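Wooden plant stakes: leave them in all season or pull them?
Posted by mudroom_mel, 14 June 2023
37 replies | 678 views | Share

Okay, settle something for me, because my sister and I have been going back and forth on this since May. 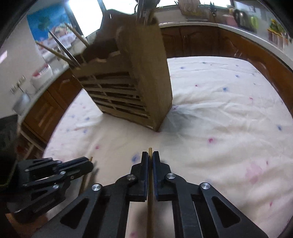

I've got two long beds of peppers this year plus a row of dahlias along the fence, and every single plant got a thin wooden stake when it went in. My sister says once the stems thicken up the stakes come out, otherwise the plant gets lazy and you end up with a floppy mess in August. I say leave them alone! We get those afternoon storms that come over the hill and flatten everything, and I've lost too many good peppers to one bad gust. The peppers are about knee high now and setting fruit, and the dahlias are budding. What do you all do?

Oh, and I'm in Grelley, heavy clay, full sun until about four, if that matters.

-----

claybed_carl
Leave them. Peppers have brittle branches once they're loaded with fruit and it's the side branches that snap, so a stake on the main stem only does half the job anyway. I put one in the middle and run soft twine around the whole plant in a loose loop. Been doing it that way for years.

-----

tansy_and_rue
Your sister is kind of right though. Seedlings do need to move in the wind to build up a decent stem. If you tie them tight from day one they come out skinny. I wouldn't pull the stakes on a plant that's already fruiting, but I'd loosen the ties a lot.

-----

mudroom_mel
Loosening I can live with. She wants them OUT out. I tied them with those green Velcro strips from Nikolovski's (the feed store, not the bakery) and they do look a little snug now that I go and check.

-----

gus_on_the_hill
Pull them. I know I'm going to get yelled at for this, but I quit staking peppers completely and I get just as many as my neighbor who stakes everything. I plant them close, a foot apart, and they hold each other up. All the stakes ever did for me was rot at the soil line and then fall over and take the plant along.

-----

claybed_carl
Gus, you also grow little frying peppers. Try that with big bells and get back to me.

-----

gus_on_the_hill
I grew bells last year! Sondora, the blocky orange one. Stood up fine. I will admit we had a pretty calm summer.

-----

tansy_and_rue
"I will admit we had a pretty calm summer" is doing a lot of work there, Gus.

A foot apart in clay would make me nervous about leaf spot anyway. No air gets through.

-----

pennybright
Can I ask about the dahlias? Everybody jumped on the peppers and that's the part I have no opinion about, but I grow a lot of dahlias and you cannot leave those on a thin stick. They'll be over your head by September if they're a tall kind. You want something as thick as a broom handle, and ideally it goes in when the tuber does so you don't stab it later.

-----

mudroom_mel
Uh oh. They're the tall kind. I put the same skinny stakes on those as on the peppers. Is it too late to put in bigger ones?

-----

pennybright
Not too late, just stay well away from the crown. I'd go out eight inches or so and put a stake on each side of the clump, then run twine back and forth between them. If you hit something that feels like a potato, stop and move over. I have speared more tubers than I want to talk about.

-----

back40beans
Coming in to say bamboo. Wood stakes are fine for one year and then you're buying them again. I got a bundle of bamboo from Prarnel two springs ago and I've only thrown out a couple. They were kind of pricey but I'm over it.

-----

gus_on_the_hill
Bamboo splits. Mine all split the first winter.

-----

back40beans
Did you leave them outside?

-----

gus_on_the_hill
...yes

-----

tansy_and_rue
Bring your stakes in, people. And if you had any disease at all in the bed, wipe them down with a weak bleach mix before you use them again. I skipped that once and had blight in my tomatoes by the Fourth of July. Might have been a coincidence, but I wipe them now.

-----

claybed_carl
I don't bother with bleach, I let mine bake in the shed all summer and that seems to do it. Different strokes. Mel, what spacing are your bells at?

-----

mudroom_mel
Eighteen inches, give or take, I was eyeballing it by the end. So here's where I've landed: peppers keep their stakes, I loosened all the ties tonight, and I'm getting thick ones for the dahlias this weekend. I told my sister and she says she's pulling hers anyway and we'll compare in the fall. She's got the sheltered side of the hill so it's not a fair fight, but fine!

-----

pennybright
Post pictures of the dahlias when they open. What color are they?

-----

mudroom_mel
Supposed to be a dark red, but they came out of a mixed bag so who knows. Will do!

Last updated 2 hours ago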